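An Afternoon at the Fornton Textile Fair

We took the early bus out to Fornton on Tuesday, and I am so glad we did.

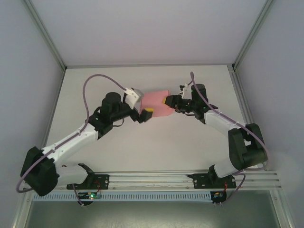
The doors opened at nine and there were already people in line for the Mindon wool stand, which sells out of sock yarn every year (I got two skeins, hooray!). The program listed 87 stalls, and I'm sure I stopped at far too many of them. My favorite was Fülöp - lovely linen towels, and a very patient lady who explained hemming to me twice. Lunch was soup and rye bread in the side hall. The last bus back leaves at 5:56, so keep an eye on the clock.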